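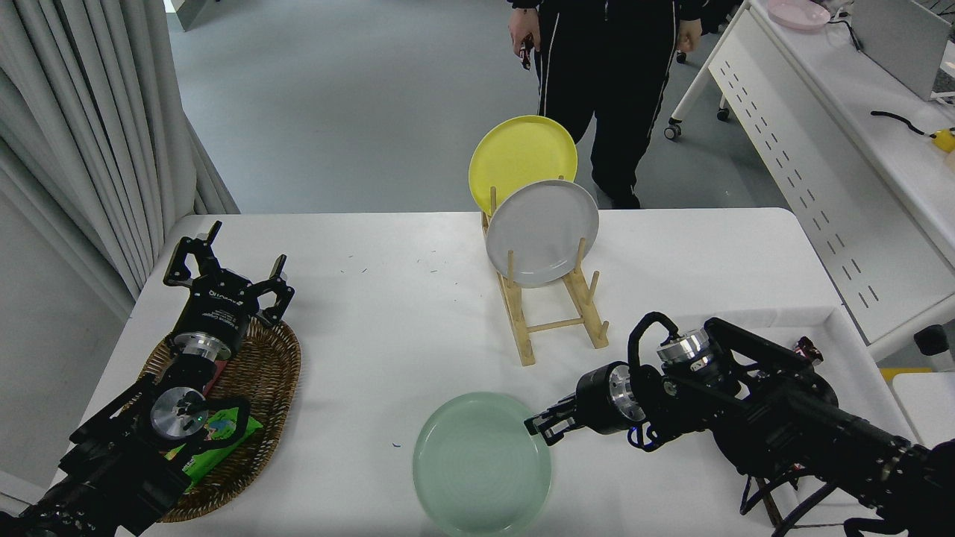
6.3 Plate released early or gripped off-center (fault 715)

Fault 715 stops the right arm when the gripper width changes by more than 4 mm during a lift. On the Drastska two-arm table it comes up most often in the rack routine, between the pick from the tabletop and the drop into the slot. The left arm holds its last position. Both grippers keep their current opening until the fault is cleared.

CAUTION: A stopped arm is still powered. Do not reach under it or take a plate out of the fingers by hand until step 3 is done.

1. Press Pause on the hand controller. Stay behind the table, outside the reach of both arms.

2. Note which plate the arm was handling and where it was gripped. A plate lying flat has to be taken at the rim, with one finger under the edge and one over it.
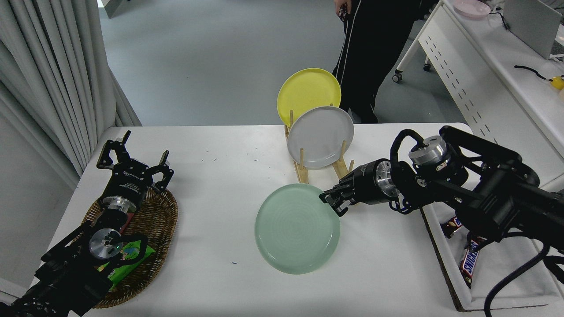

3. Set the right arm to Hold, then lower arm speed to 40 percent. The display shows HOLD R.

4. If a plate is still in the fingers, support it from below with one hand and choose Open R. Put the plate flat on the table in front of the rack.

5. Check the finger pads. Wipe off grease or crumbs with a dry cloth. Replace a pad that has a nick or a shiny patch.

6. Choose Zero Gripper. Wait for the tone. If the tone does not come within 4 seconds, go to section 6.5.

7. Step back behind the table and choose Resume From Pick. Do not choose Resume From Lift. The arm would close on the old position and could push the plate into the rack.

Note: Deep rims cause this fault more than flat ones. The default grip force is set for plates up to 400 g. For heavier plates, enter the weight under Object Settings before you start the routine.

Note: If the rack has been moved, run Find Rack again before step 7. A rack that sits crooked can make the plate touch a peg on the way in, and the arm reads that as a slip.
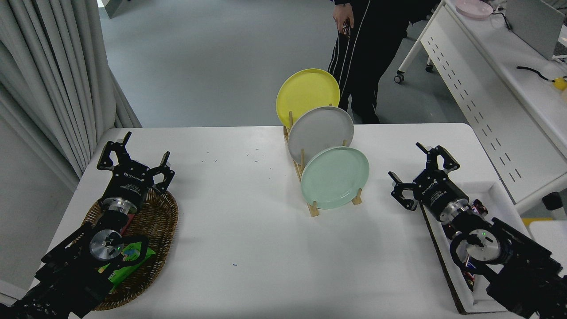 Do I have to take out the plates that are already in the rack before I clear the fault?

Leave them where they are, unless one is chipped or leaning out of its slot. The routine keeps its count of filled slots after a 715. If you do remove a plate, choose Reset Slots before you resume, or the arm will skip the empty slot.

If the fault returns three times with the same plate, stop using that plate and send the log to Stelgate service, attention Melur Halim. Include the pad part number and the arm speed.

Section revised Sep 21, 2022.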